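Facilities > Shared Rooms > Walkthroughs > February > Electrical and Tables

Kuroda Annex, Room 412
Walked by: Kumiko Noguchi
Also present: Fikri Pelupessy, who held the door and had opinions

1. Exits and aisles
Clear path to both doors: YES
Door closers working: ONE OF TWO
Comment: The north door still shuts like it's mad at you. Reported last time. Reported again now, with feeling.

2. Fixed outlets
Cover plates tight: YES
Test button trips: YES
Comment: Took out the Flernik label printer in the process. Sorry, Genji.

3. Power strips
One strip per wall outlet, no chains: PASS, after a conversation
Housing free of cracks or brown marks: PASS
Cord jacket whole, collar at the housing not split or pulling out: PASS
Load under the posted limit: SEE COMMENT
Comment: The posted limit for this room is 4000 watts for the whole circuit. People read that as a personal allowance. The space heater under Toshio's desk has been unplugged and is in my office, where it's very cozy.

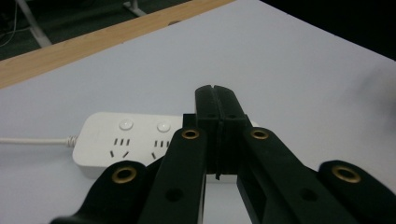

Strips are allowed on the tabletops as long as the cord doesn't cross a walkway and no drinks share the table. The second half of that rule has never survived a morning. I moved three mugs and a soup. If a strip has its own buttons, please use them at the end of the day and stop yanking plugs out by the cord.

4. Tables
Legs and feet tight: PASS
Edges free of splinters and lifting trim: FAIR
Surface wiped: FAIR
Comment: Somebody has been peeling the trim at the far table while on the phone. I know the feeling. Glue is on order from Toltik. Height should be 80 cm and Fikri measured, twice, because he didn't like the first answer.

5. Floor
Cables along the wall where possible: MOSTLY
Loose items under tables: FAIL
Comment: One gym bag, one box of Fistesen catalogs nobody will claim. They go in the hall closet at 5 p.m. and after that you can discuss it with Chiharu.

6. Extinguisher
Tag current, pin in place: YES
Visible from the door: NO
Comment: There's a coat on it. Same coat as last year.

Open items
North door closer (Shimada)
Trim repair (Noguchi, C.)
Catalogs (Nakajima, whether he likes it or not)
Coat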